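Trultdale store room, shelving notes
September, Sunday, started 9:20

Continuing the clear-down of the long white shelving run before the Sirkthorpe stock comes over. Previous entry covered labeling. This one is shelf spacing and load only.

Spacing. Boards were at three different pitches left over from the old layout. Reset the first bays to a single pitch, using the Hermans cartons as the gauge since they are the tallest thing we stack flat. Clear height between boards is now 57 cm on the lower levels. Upper levels left alone. Checked each board with the short level. Two were out at the back corner, where the clip had not seated in the upright. Reseated by hand, no mallet needed.

Load. Test weight was 20 kg in the middle of one board, left on for 4 hours. Sag at center almost 4 mm, recovered fully when unloaded. Acceptable for cartons. I would not put the Zanusitz castings on these boards at any level -- they go on the floor pallet as before.

Clips. The replacement clips are slightly thicker than the originals and want a firm push. If the board rocks, the clip is in upside down. The lip faces the room.

Wipe-down. Dry cloth first, then damp, then dry again. The white surface shows every streak under the ceiling lights, so do the front edges last. Old label glue came off with warm water and a plastic scraper. Do not use the metal one, it marks the finish.

State of the run at 14:40: mostly bare boards, an orange box on one of the lower shelves and a tan cardboard box farther along the same level. Small items at the foot of the shelving still to be sorted.
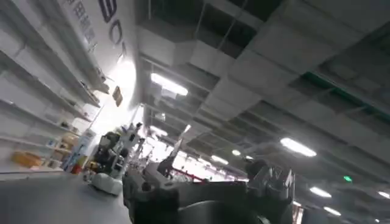 Which level should be filled first when the Sirkthorpe cartons arrive?

The lowest one, working from the uprights toward the middle of each board, then up one level at a time. Heavy cartons stay below waist height.

To do:
-- order more clips, same thickness as the new ones
-- print shelf labels, large type
-- repeat the sag test on an upper board
-- ask Sirkthorpe for carton weights before loading anything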